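Home | Projects | Gallery | Build Nights | Join In

When Grippers Go Wrong: our Prosen gallery 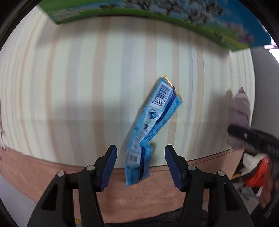 Clirkham Robotics Club, Handling Group

Wrappers! We have become a bit obsessed with them. A crumpled light-blue one on a stripy top, the gripper open with a fingertip either side, and you'd think it was the easiest pick in the world. It has been the subject of nearly every argument at the club since November, and we've loved (almost) all of it.

The fault we were chasing is one we call the late close. Prosen, our tidying project, is told to shut its jaws, and now and again one side moves a moment before the other. With a solid block you would never notice. With something long, flat and light, the first finger shoves it along and the second closes on thin air. Over one very long Sunday we logged 105 tries and had 30 late closes, far more than any of us had guessed!

Sihan Qiu went through the log that evening, all 3746 lines of it, and found that the bad ones came in bunches. They nearly always followed a long stretch with the jaws held wide open. That sent us off looking at the linkages, and we had the spare pair in bits on the bench by nine o'clock. One pin was stiff. Cleaning it made things better for a day or so, then the fault crept back, so there is more to it than muck.

There was a safety side as well. During one late close a member reached in to straighten the item just as the second finger caught up, and got a nipped knuckle. No harm done beyond a plaster and some bad language, but we stopped for the night and rewrote the rules:

Hands stay out until the person on the stop button says "clear".
If the jaws close unevenly, press stop and write it down before touching anything.
Long hair tied back, sleeves rolled up.
Six tries, then a break and a swap of jobs.

The best idea so far came from the Josell end of the club, who suggested closing to halfway, waiting for both sides to report in, then finishing the squeeze. It's slower, and it looks oddly polite, but we're very taken with it. Qin, our newer controller board, goes in next so we can see whether the delay follows the wiring or stays with the jaws.

If you've had one finger lag behind the other on your own build, please come and tell us about it. Bring awkward rubbish too, the thinner and more twisted the better!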